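Clermont Makers Board > Workshop > Printed parts
Slots or round holes in long prints?

benchcrumb
September 1, 2022
I've been on a kick of putting slots in everything I print and I love it! Long thin parts never land quite where I drew them, and a slot lets me slide the thing over a hair before I tighten the screw. I do a row of them down the whole length now, with a plain hole here and there for the spots that have to stay put. White filament, black plates, small screws. It looks so sharp together.
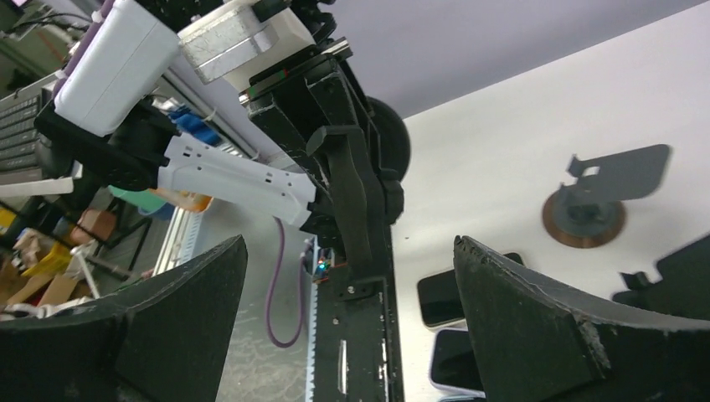 My other new favorite is rounding the ends. Square ends used to catch my sleeve every time I reached past the bench, and a rounded one costs nothing to draw. Anybody else doing this, or am I slot crazy?

otero_dad
Slot crazy, but in a good way. My one complaint is that slots creep. I had a bracket slide 2 mm over a winter and didn't notice until January. Washers helped a lot.

tinplate37
I'm going to disagree. If you measure right you don't need the slot, and a long part full of openings bends more than a solid one. Round holes, drilled after printing. Been doing it that way for years and I'm happy.

benchcrumb
Drilled after! I split 6 parts in a row trying that, so you have steadier hands than me. Fair point on the bending though. I could go thicker between the slots.

zustthorpe_shed
Thicker walls, yes, do that. And if it has to line up with a toothed strip, please keep the slots. Getting the teeth to sit right is all tiny nudges and I would go nuts with fixed holes. Black rail with a white strip down the edge is my favorite look too, you can see every tooth.

tinplate37
OK, next to teeth I'd allow a slot. One.

otero_dad
Ha, I'm saving that post.

benchcrumb
I'll take it! Printing the thicker one tonight, slots and all, and I'll post how much it flexes.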